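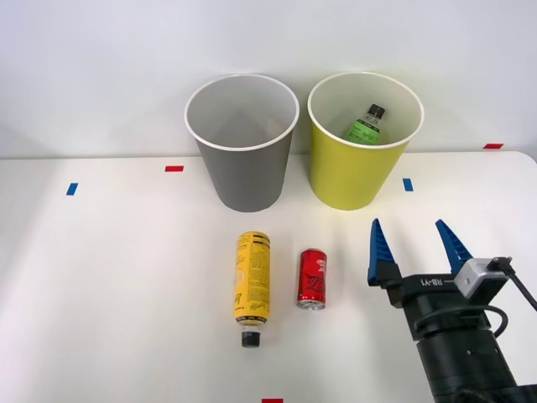
Teaching an Arm to Sort Bottles and Cans on a Shared Bench
Posted 2025-02-01 by Amado Navarro

Search this site... Go

You have an arm, a table and two bins, and you'd like the arm to put drink containers in the bins without you. This page covers how we set up the bench at Cledville and how to run a sorting session on it. It doesn't cover installing the software, which Jyoti Tripathi has written up on the Kasten page with far more patience than I have.

Budget an evening. The first half will go to tape.

1. Set up the table

Push the bins to the back of the table, side by side, rims nearly touching. Use two colors you can tell apart from across the shop. We use gray and yellow, and half the members insist the yellow one is green, so agree on a name before you write any labels. We settled on "yellow" by a vote that left some bitterness.

Now put down tape. Short strips, red and blue, around the outside of the working area. They are there so that when somebody borrows the table to glue a kite – and somebody will – you can put everything back where it was. Press the ends down hard. A curled corner looks like a small object to the detector, and the arm will go and politely investigate it for 142 seconds before timing out.

2. Pick your containers

Take them from the recycling crate by the door. Rinse them first. I mention this on behalf of Wolfram Tiedemann, who cleaned the gripper last time.

You want a mix: bottles with screw caps, short cans, tall slim cans. Leave the labels on, the louder the better. If you practice only on plain containers, you'll get an arm that is superb at plain containers and baffled by anything sold in a store.

Start with one container in a bin before the first run. It gives the detector something it has to leave alone, and you'll find out right away whether it can. Ours spent its first evening trying to rescue things.

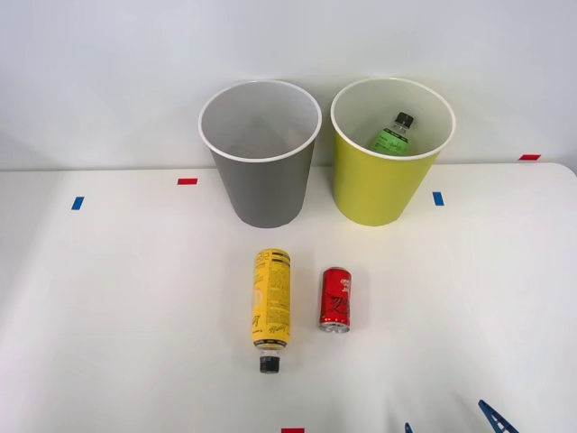 Keep the loose containers in front of the bins with a finger's width between them, more if your gripper is fat. Lay them lengthwise, pointing at you. Sideways works too, but then the wrist has to turn further and the cable starts having opinions.

3. Set the approach

Open the Tekari panel and load the bench profile. Three values matter:

Hover height: 28 cm above the table. Lower than that and the arm will clip a rim on the way over.

Approach speed: 13 percent. You'll want to raise it. Go get a coffee and the feeling will pass.

Grip width: fully open. Narrow it later, when you trust the camera.

Park the gripper at the front right corner, open, clear of the containers. If the arm starts from anywhere else, Wollport will plan a path that is technically legal and alarming to stand near.

4. Run it

Place the containers, step back, press Start. Keep a hand near the stop button. Let it finish the whole attempt even when it's plainly going wrong, then save the log. Lutz Görtz has 531 saved attempts on the shop drive and claims to have learned something from most of them.

Between attempts, change one thing: add a container, turn one around, stand a can up. Don't change three things and then ask the mailing list what happened.

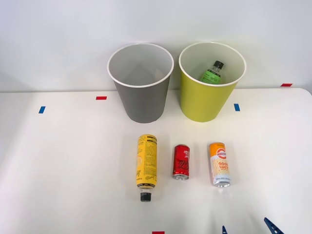 Page last changed: March, section 5 rewritten

5. Adding a third container

Once two go well, add a tall slim can to the right of the short one. Same direction, same sort of gap. Expect the success rate to drop and your mood with it.

The usual trouble is the middle container. With a neighbor on each side the fingers have less room to come down, and a can lying on its side rolls if you so much as nudge it. Two fixes:

Have the arm take the outside ones first. In Tekari this is the "order" setting, and it should be on "edges", which for reasons lost to time is not the default.

Or spread them out. Friederike Schwerdtfeger considers this cheating. She is welcome to do the tuning.

If a can rolls off the table, hit stop before you go after it. Then check the tape, set the containers out again and start a new log, so the old one doesn't end with a long recording of your elbow.

6. Put the shop back

Arm parked, power off at the wall switch, containers back in the crate. Leave the tape where it is. Leave a note saying to leave the tape where it is.

Questions about the bench: ask at the front desk or write to the Cledville workshop list
© Cledville Workshop
Back to top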